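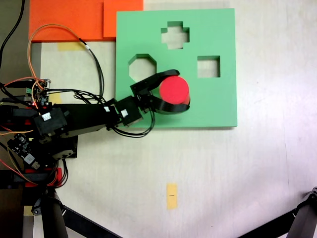
The Naddale medals: read the order form first

Several members have forwarded me the same flyer, so I may as well answer in one place. Akby, the private mint, is taking orders for a set of seven silver medals marking the founding of the town of Naddale. The flyer calls them a "historic coin release." They are medals. They have no face value, no government stands behind them, and no bank will take them. There is nothing wrong with medals, and I own too many of them myself, but the word "coin" shows up 11 times on a two-page flyer and I don't think that was an accident.

The set costs $900 if you pay up front. Each piece is said to hold one ounce of silver, and the fineness is given only in small type on the back. Work out the metal value on the day you order and compare. The gap is what you are paying for design, packaging and the flyer.

Then there is the mintage. The front says "strictly limited to 150 sets." The back says 150 sets in the Founders finish, with other finishes "to be announced." Anyone who bought the Brerel river series will remember how that went. Three finishes came out before the year was over, and the third looked so much like the first that dealers had to check the edge to tell them apart.

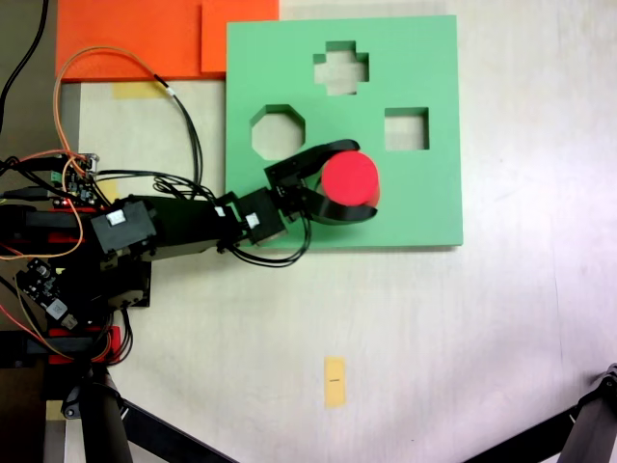 Shadi Farah, who handles our auction table, went back through her notes on the Brerel pieces for me. The ones that came through our sales mostly brought a little over silver. The wooden cases sold separately, and for more than I would have guessed.

The design may be the best part. The obverse by Awad shows the old mill with the millrace cut in low relief, and if the finished medals look like the drawing they will be handsome. But a drawing is all we have. I wrote to Akby in February asking to see a struck sample and got back a second copy of the flyer.

If you like the mill, ask whether you can buy that one medal alone – the order form doesn't say you can, but it doesn't say you can't. If you are buying to resell, I would wait. These things have a way of turning up in dealers' trays.

Orders are final once the card is charged. That is also on the back.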